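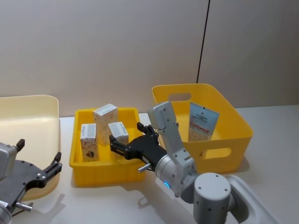 Landlord wants to charge me for cable holes in the wall – is that normal?

Posted in Renting and Moving Out

I moved out of a one-bedroom in Trullside in February after two years. When I moved in I mounted a TV and ran the cable down the wall with adhesive clips. There were two screws for the mount and a row of clips. I filled the screw holes before I left and pulled the clips off, but a few of them took some paint with them.

Now the management company (Darwish) has sent me an itemized list and is keeping $1074 of my deposit. Most of it is for "repaint living room, all walls." The damage is on one wall. The lease says normal wear and tear is allowed but doesn't say anything about clips. Do I have any way to push back, or do I just take the loss?
– bostow_renter

Oliwia Pawłowska
Peeled paint usually counts as damage, so expect to pay something. Four walls for a problem on one wall is a different matter, and you should dispute it in writing.

Ask for the painter's invoice and the date the room was last painted. Paint wears out, and in many places the landlord has to take its age into account. If the last coat was 7 years old when you left, there may be very little value left to charge you for. Send your move-in and move-out photos with the letter and name the amount you think is fair. Give them a deadline. If they don't answer, look up small claims in your county. The filing fee is usually low and you don't need a lawyer.

Check your state's rule on how soon they had to send the list, too. If they missed it, they may have lost the right to keep any of it.

Brolo12
same thing happened to me, they kept the whole deposit and I never got it back. next time warm the clips with a hair dryer before you pull them, the glue lets go a lot easier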